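Product Review: Jelleretti Printed T-Shirt, Red
Reviewed by Ehsan Satti

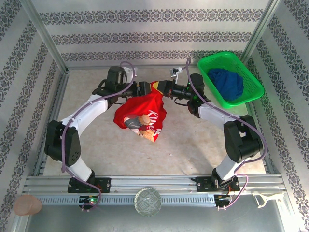 Red T-shirt with printed graphic and lettering, held near the collar.

The Jelleretti is a short-sleeved cotton shirt supplied by Gondal and sold in 4 adult sizes. Our office purchased two in May and kept both in regular use for three months.

The red is strong and even. The graphic, a figure in gray and tan with white lettering running alongside it, is large and remains legible when the shirt is bunched or folded. A touch of yellow trim near the collar is a pleasant detail, although it limits what can be worn over the shirt.

The fabric weight is stated as 206 grams per square meter. It is heavier than the Skudis shirt reviewed previously and takes longer to dry on a line. Shrinkage was slight – almost two percent in length – and the collar kept its shape. The print creases if the shirt is left twisted in a basket, and it should be ironed inside out only.

Sizing is generous. Purchasers between sizes are advised to select the smaller one.

Rating: four out of five. Recommended for everyday wear.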